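Flinen Utility Bin: 3 months in
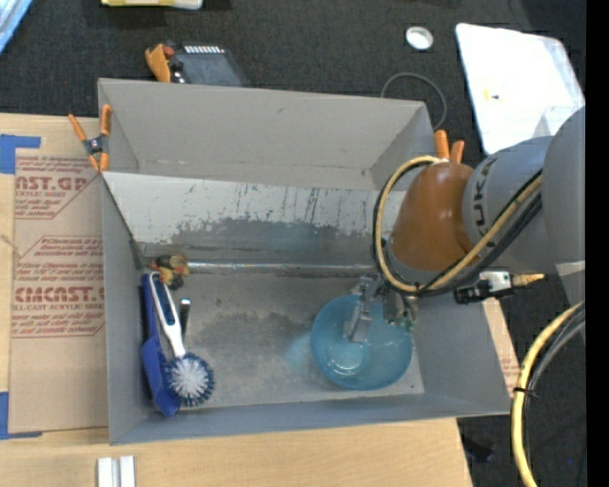

I paid 127 for the large gray Flinen, more than I have ever spent on a thing to throw scrub brushes into. The shop page says "scuff-proof finish." Mine is not scuff-proof. The divider panel is covered in dark vertical scratches and the floor has gone blotchy, with a smudge near the middle that I can't shift.

Size is fine. A brush, a dustpan-like tool and a see-through bowl go in and leave plenty of floor showing. Small stuff ends up in the back left corner whatever I do, and the sloping panel takes up room I would have liked to keep.

My neighbor Kalevi Oksanen has the Lahtinen one, paid under 100, and his looks no better or worse than mine. He swears by Zestarach cleaner for the marks. I tried it twice and saw no change.

It holds things and hasn't cracked. At 127 I expected more. 3 out of 5, and I'd wait for a sale.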